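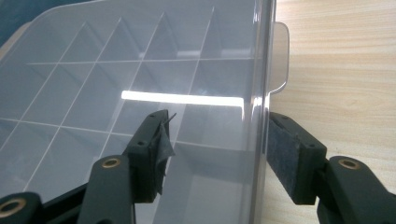
Gripper at the wall of the divider box, one fingertip on each side

Home Boards Grippers & Tools Cameras Controllers Members Search

Felt or rubber on the fingertips for clear plastic boxes?

Posted by frota_bench

Hello everybody. I am comparing two hand-held grippers for a small job in our workshop in Narnthorpe. The job is to take a clear compartment box by its wall, lift it a little and move it along the table. One gripper is a Tallura, the other is a Cakora. The fingers are black plastic and I have put dark grey covering on the tips.

My trouble is with the covering. The right finger stays outside the box and its felt pad is still in good order. The left finger goes inside, and there the covering is torn and has partly come away from the tip, as you see in the photo. A piece of it stands up at the top. I am not sure if the tearing comes from the dividers or from my gluing.

I made 600 grips with the Tallura before I looked closely at the tips, which was a mistake. I would like to reach 800 with each gripper so that the comparison is fair. Should I put new felt on both fingers and begin again, or change to thin rubber? And a second thing: the lamp from above makes a strong white line on the plastic, and my tracking software does not like it. Is there a cheap way to help with this?

Thank you in advance, and excuse my English.

Holger Solheim

Begin again, I am afraid. If one tip is torn and the other is whole, then you compare the state of the covering and you learn very little about the grippers. I made the same test with parts trays last April and had to throw away one full evening of results.

I would do it like this. Take off both coverings, also the good one. Clean the faces with alcohol and let them dry. Cut the new felt a little smaller than the face of the tip, so that no edge sticks out and catches on a divider. Use the same sheet for both grippers, and write down the number of grips each time you look at the pads. I look after every 17 grips in the beginning, later less often.

Rubber holds better on smooth plastic, this is true, but in my tests it did not let go cleanly when the fingers opened, and the tray moved a few millimetres. For lifting I would choose rubber. For placing exactly I prefer felt – it slides a little and forgives a bad angle.

About the light: move the lamp to the side and put baking paper in front of it, with some distance so that it does not get warm. The white line will become wider and weaker. If your camera allows it, set the exposure by hand as well.

cakora_user2

rubber. felt is for chair legs

mirelab

I agree with most of what Holger writes, only I would not throw the 600 grips away. Keep them in a separate file. You can still use them to see when the grip force started to change, if your controller saves it.

Please check also how wide you open the fingers before you go down over the wall. When the opening is small, the inside finger rubs on the rim on every approach, and no glue will survive this for long. On my Cakora I opened 2 mm more on each side and my pads lasted clearly longer. I do not know if the Tallura has the same setting, but you can try it by hand first with the box fixed to the table.

Last updated: April

This site uses cookies to keep you logged in and to count visits. Accept Change settings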